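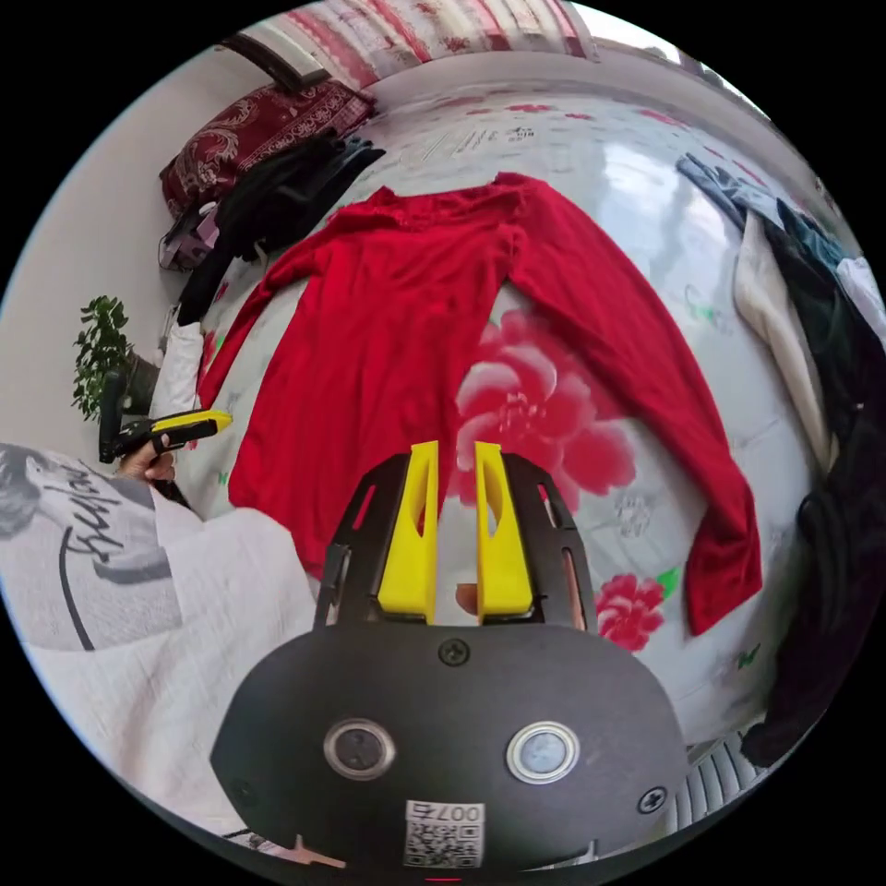
Lornus 课题结题报告：面向家庭整衣任务的双臂操作能力评估

摘要

本课题考察现有双臂操作方案能否在普通卧室条件下完成长袖衣物的展平、理袖与折叠。示范数据由手持夹爪采集，经筛选后保留343条有效示范，切分为3,788个子动作片段，用于训练一个模仿学习策略，并在Deltix双臂平台上完成143次上机测试。结果显示，衣物初始状态已大致摊平时，策略能够完成理袖和对折；初始状态为揉成一团时，完成率明显下降，失败多集中在领口定位与袖口抓取两处。按本文定义的“无人看管完成”标准，该方案尚不能承担日常叠衣工作。

关键词：可变形物体操作；模仿学习；双臂协作；手持夹爪；家庭服务

1 课题背景

家务自动化中，扫地、洗碗、洗衣已有成熟设备，叠衣与收纳仍以人工为主。原因在于织物没有固定形状，同一件衣服放下两次，轮廓、褶皱和遮挡关系都不一样。刚性物体抓取中常用的“先估计位姿、再规划抓取点”的流程，搬到衣物上需要改动的地方很多。

课题立项时，我们调研了两类应用。一类是洗衣工厂和门店后场，代表是Plestisar洗涤车间的半自动叠衣线。该线由工人把衣服挂上夹具，机器负责后续折叠。工人上料这一步没有省掉，机器接手时衣物的朝向和肩线位置已经确定。另一类是家庭环境，衣物散放在床上、椅子上，旁边还有别的东西，没有夹具，也没有固定工位。本课题只研究后一类，前一类用作对照。

之所以选长袖衣物，是考虑到袖子会带来T恤没有的问题：袖子可能压在衣身下面，可能反折，可能搭到邻近的织物上。短袖T恤上得到的成功率不能直接外推。

2 任务定义

任务起点：一件长袖衣物置于床面，正面或背面朝上均可，袖子位置不限。任务终点：衣物折为近似矩形，袖子全部收在轮廓以内，领口露出且朝向一致。

任务分为四个阶段：

（1）展平。消除衣身主要褶皱，使下摆与肩线大致平行。
（2）理袖。提起袖口，将袖子拉直后放到指定一侧。
（3）折叠。两袖向内折，衣身再对折一次或两次，由衣长决定。
（4）移放。把折好的衣物平移到床面空处，形状不得散开。

评价采用两个口径。“阶段完成”指单个阶段达到终点条件，允许重试，重试上限为三次。“无人看管完成”指四个阶段连续完成，其间无人触碰衣物、无人重启程序，且没有带动周围物品。第二个口径更接近用户关心的问题，本报告的结论以它为准。

有一项约束在立项书里没有写，后来补充进来：不允许为了测试清空床面。家里叠衣服时床上通常同时放着待叠、已叠和不打算叠的东西，清场以后得到的数字参考价值有限。

3 数据采集

3.1 采集工具

采集使用手持夹爪，操作者双手各持一只，指尖为黄色软质件，开合由扳机控制。记录帧率为30帧每秒。与遥操作相比，手持夹爪不占用机械臂，换地点方便，操作者学习时间短。缺点有两项：其一，操作者会不自觉地用手腕做出机械臂难以复现的翻转；其二，没有力反馈记录，事后只能从织物的形变估计拉力。

软质指尖对薄织物的夹持效果与夹入深度有关。只夹住最边缘时，提起后容易滑脱；夹得太深，又会把下层床品一并夹起。我们在采集守则中要求夹入深度以指尖前段为限，并规定提起后先停顿再移动，便于切分。

3.2 场景

采集全部在实际居住的房间内进行，未使用Goodall实验楼的样板间。样板间的桌面为单色，光线由灯具提供，前期试采的数据在那里训练、在那里测试，效果很好，换到卧室后几乎不可用。差别主要有三处。

第一处是背景纹理。家用床品多带印花，花瓣边缘与衣物边缘在局部图像里形态接近。衣物颜色若与印花颜色相近，例如红色衣服放在红色牡丹花的床品上，分割网络会把花朵并入衣物轮廓，或把袖口的一小段当作花纹丢掉。

第二处是支撑面。床垫是软的，绗缝床罩表面有起伏，缝线交点处有时还带金属色的扣饰。指尖下压时床面下陷，按桌面标定的高度会导致夹空。

第三处是光照。靠窗的床一侧亮一侧暗，衣物纵向褶皱在侧光下形成明暗条带，深度估计会把其中一部分误判为台阶。

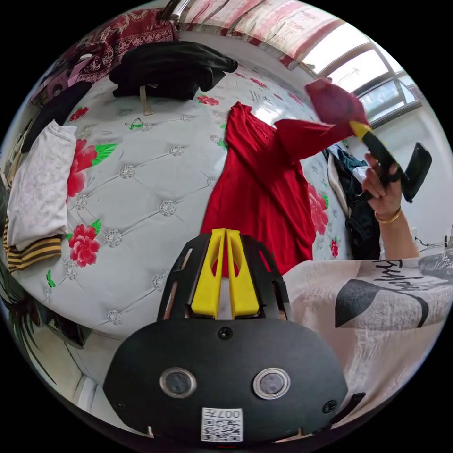
理袖在四个阶段中示范难度最大，操作者之间的做法也最不统一。有人先夹袖口再向外拉，有人先夹肘部位置抬起、让袖子靠自重垂直，再落下。两种做法都能把袖子理直，但混在一起训练时，策略会在两个抓取点之间摇摆，表现为夹爪在袖子中段上方反复小幅移动，不下落。

处理办法是在第二轮采集前统一动作：一律夹袖口，先抬后拉，抬起高度以袖子离开床面为准，拉的方向沿肩线外延。第一轮中不符合该规定的示范没有删除，改标为“其他手法”，只参与视觉编码器的预训练，不参与动作头的训练。

3.3 筛选与切分

剔除条件包括：夹爪离开视野时间过长；中途徒手整理衣物；同一阶段重复次数超过上限；位姿轨迹出现跳变。徒手整理是最常见的剔除原因，出现在展平阶段居多，操作者看到一处小褶皱会顺手抹平，自己往往没有意识到。

筛选后得到343条有效示范，切分为3,788个子动作片段，每条示范平均对应约11个片段。切分以夹爪开合事件为主要依据，以速度过零点为辅助依据。片段标签由两名组员独立标注，不一致处合议决定。争议集中在“展平”与“理袖”的边界：拉袖子时衣身也会跟着变平，该动作归哪一类，标注规范改过两次。最终规定按夹持位置归类，夹在袖子上即为理袖。

4 方法

4.1 感知

输入为腕部相机的图像。广角镜头保证了近处夹爪和远处衣物同时入镜，代价是画面边缘畸变大，直线弯曲，肩部轮廓变形。我们比较了先校正再输入与直接输入两种方式。校正后的图像四角分辨率下降，袖口恰好经常落在这些区域，抓取点误差反而增大。最终采用直接输入，只在计算空间坐标时使用标定参数。

关键点检测网络输出领口、双肩、双袖口、下摆两角，共七个点，每个点附带置信度。置信度低于阈值时策略不下落，转为小幅移动视角重新观察。

4.2 策略

策略分两层。上层根据关键点分布判断当前阶段，下层输出一小段动作序列，执行完毕后重新规划。双臂默认同时规划，理袖阶段改为一臂执行、一臂压住衣身。压住衣身这一动作在示范中并不总是出现，操作者有时靠衣物自重，有时用另一只夹爪轻触衣身。机械臂的拉力控制较粗，不压住时衣身会整体滑移，故在部署时写成固定规则。

4.3 部署

Deltix双臂平台安装在可移动底座上，停靠在床的一侧。臂展可以覆盖近侧和中部，覆盖不到远侧床沿。衣物摊在远侧时，需先由上层调用“拖近”动作。该动作没有专门的示范数据，由我们手写轨迹实现，可靠性一般。

指尖与手持夹爪为同一型号，安装角度有差别，部署前做了外参修正。修正不到位时，指尖会系统性地偏向一侧，表现为左袖抓得住、右袖抓不住。这一问题排查了将近两周，期间误以为是左右手示范数量不平衡，补采了一批数据，后来证明与数据无关。

5 测试与结果

5.1 测试设置

上机测试共143次，按初始状态分为三组：大致摊平组，衣身平整，袖子向外展开；部分折叠组，至少一只袖子压在衣身下或反折；揉团组，衣物抓起后随手放下。测试衣物包含训练中出现过的和没有出现过的，后者在每组中占少数。

周围物品保持原样，包括堆放的其他衣服、已叠好的衣物和枕头。测试人员在急停按钮旁值守，不介入操作。

5.2 阶段完成情况

大致摊平组的理袖与折叠完成情况最好，失败多为袖口滑脱后三次重试用尽。部分折叠组的主要困难是找袖口。袖子压在衣身下时，检测网络倾向于把衣身侧缝的某一处报为袖口，置信度还不低，策略按此抓取，提起的是衣身，随后进入错误阶段并且不能自行退出。

揉团组在展平阶段即有大量失败。策略会不断提起同一处再放下，衣物形状变化但没有变平。人在处理这种情况时通常先提起两肩抖动，利用空气和惯性让织物展开。抖动动作速度快，示范数据中有少量，平台出于安全限速不能复现。

移放阶段的完成情况低于预期。折好的衣物靠两侧夹持平移，中部下垂，落下时最外一层容易翻开。示范中操作者用夹爪背部托住底面，机械臂上没有对应的接触面。

5.3 无人看管完成情况

四个阶段连续完成的测试全部来自大致摊平组，且以训练中出现过的衣物为主。部分折叠组和揉团组没有一次达到该标准。大致摊平组内部，衣物颜色与床品印花颜色差别较大时，表现较稳定；颜色接近时，失败多出现在右侧或左侧袖口与花朵重叠的位置。

5.4 带动周围物品

拉袖动作沿肩线外延进行，若床沿一侧堆有其他衣物，夹爪可能触及堆放物。测试中出现过夹起目标袖口的同时夹住邻近衣物的情形，随后两件一起被拖动。检测网络没有实例区分能力，深色衣物堆在一起时，它们之间的边界基本识别不出来。目标衣物因颜色鲜明没有与之混淆，换作一件黑色衣服，结果会差很多，这一条件本次没有测试。

5.5 耗时

单次完整折叠的耗时明显长于人工。时间主要消耗在重新观察和重试上，动作本身只占较小部分。缩短观察间隔会提高抓空率，两者之间的取舍没有做系统的参数扫描。

6 讨论

就本课题的条件而言，“机器能不能叠衣服”需要拆开回答。折叠这一步基本可行，从杂乱状态到可折叠状态的这一步不可行。Plestisar车间把后一步留给工人，从工程上看是合理的。家庭里没有这名工人，用户若必须先把衣服摊平、袖子理开，剩下的对折动作自己做也只要几秒，自动化省下的劳动很少。

因此我们认为，后续工作的重点应放在展平和找袖口上，折叠轨迹的美观程度可以放在后面。中期时我们的工作量分配与此相反，前半段时间大部分用于优化折痕位置，这部分投入对最终指标几乎没有贡献。

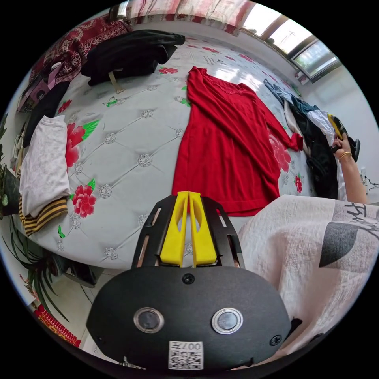 中期检查返回的意见对上述判断持保留态度，认为对行动不便的人来说，几秒钟的对折和弯腰够床的动作并不轻松，以健康成年人的用时衡量省下多少劳动，口径偏窄；如果机器只会折、不会展，由家人摊开、由机器慢慢折完并放好，在这类家庭里仍有使用价值。意见同时指出，耗时长在白天无人时段影响不大，安全和不弄乱其他东西更要紧。

我们接受这一意见的前半部分，并据此在第5节增加了“带动周围物品”的统计。后半部分有一处技术上的疑问：无人时段运行意味着没有人处理卡死状态，而当前策略一旦把侧缝误认为袖口，就会持续执行错误阶段。在具备可靠的自检与停机能力以前，不建议按这种方式使用。

关于数据量，组内曾有继续扩充示范的计划。从学习曲线看，大致摊平组的表现在使用约一半数据时已接近最终水平，继续增加同类示范收益有限。部分折叠组的曲线仍在上升，说明缺的是特定初始状态的数据。第二轮采集时，操作者习惯先把衣服放好再开始录制，使摊平状态占比过高，这是采集流程设计上的疏漏。

7 局限

测试只覆盖一种平台和一种指尖。床品种类少，未包含深色或条纹床品。衣物以中等厚度为主，没有测试毛衣、外套和带硬质配件的衣物。领口带镂空或纹理的款式数量不足，领口检测误差是否与此有关无法判断。测试人员与采集人员部分重合，摆放初始状态时可能带有习惯性偏向。“拖近”动作为手写轨迹，其失败未与策略失败分开统计。

8 结论

在不清空床面的卧室条件下，现有策略可以对已大致摊平的长袖衣物完成理袖和折叠，尚不能处理揉团状态，也不能可靠找到被压住的袖口。以“无人看管完成”为标准，该方案不具备日常使用条件。

9 后续安排

（1）按初始状态配额重新采集，揉团与压袖状态合计不少于一半，录制从衣物落到床面时开始。
（2）在检测网络中加入实例分割分支，优先解决深色衣物堆叠的边界问题。
（3）增加抓取后验证：提起后判断手中是袖口还是衣身，判断失败则放下并回到上一阶段。
（4）与平台方确认限速条件，评估低幅度抖动的可行性。
（5）为指尖背面增加托板，重新测试移放阶段。

第三项已在二月开始编写，目前能识别大部分误抓衣身的情况，对厚袖口误报较多。相关代码和标注规范的第三版随报告一并提交，第一版规范中关于袖子归类的条目作废。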